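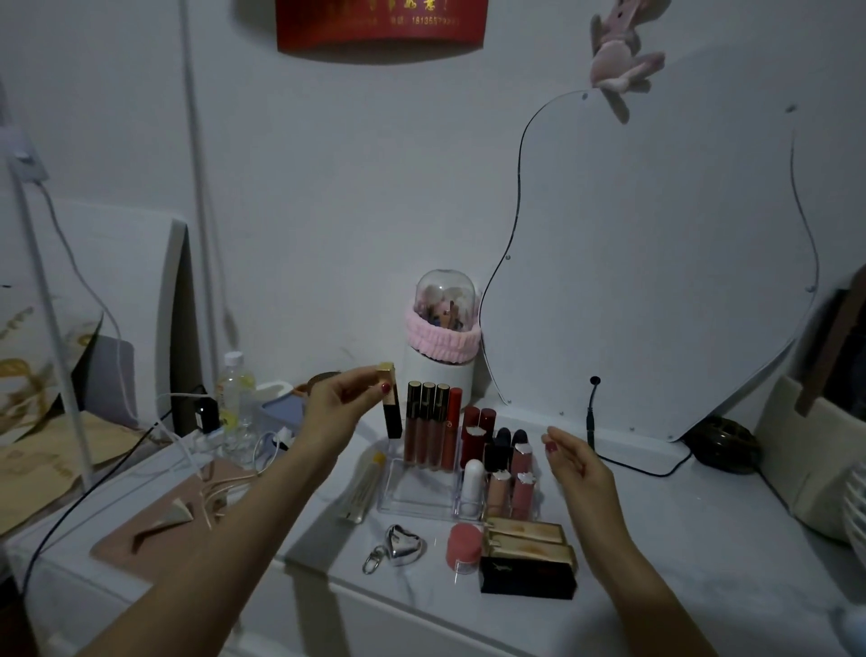 What is lipstick made of?
Mostly wax, oil and color. The wax makes it stiff enough to stand up in its tube, the oil helps it slide onto your lips, and the color is a very fine powder mixed in.

I used to think every lip product was the same goo in a different tube. Nope! Lip balm has lots of wax and often no color at all. Lip gloss is mostly thick, sticky oils, and that's where the shine comes from. Liquid lipstick goes on runny and then some kinds dry, a bit like paint.

My aunt Itzel Ocampo keeps hers in a clear organizer, the see-through kind with little slots, so she can spot the right one fast. Her brushes get their own holder with a lid, and I like that idea because dust loves a fluffy brush (yuck!).

Want to try sorting? Ask a grown-up if you can borrow five lip things, with the caps on. Put balms together, then glosses, then lipsticks. Tall ones go in the back, or you'll never see the short ones!

One more thing: don't share lip stuff with your friends. Germs can ride along on it, even on the fancy ones.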